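3.2 Glassware and the serving station

The second part of the study looked at small drinking glasses and the things kept near them when a drink is being prepared. We visited 20 homes in Vakby in February and asked one adult in each to set out a table as they would for guests. The tables were left as the household arranged them, and no item was moved before we had noted its place.

Clear glasses without a stem were the most common item. Most households stood them upright, but several laid one or more on their side, usually while still deciding where they should go. We recorded a glass as "placed" only when it stood on its base. Weerakoon uses a looser rule, which also accepts a glass resting on its rim, and our totals should not be compared directly with those figures.

Metal trays were used in two ways: to carry the glasses, or to hold them while they drained. The ridges on the floor of a tray (Figure 4) suit the second use better, and glasses set across them tended to lean. Kitchen scales were less expected.
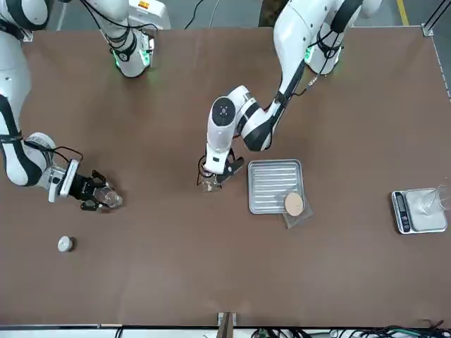 Figure 4. Glasses, ridged metal tray and digital kitchen scale on a brown tabletop.

Scales were kept out mainly by people who weigh coffee or sugar – in most of these homes they stayed on the table through the whole visit. We made 111 placement notes for this part of the study, and the full list is given in the Skinder appendix.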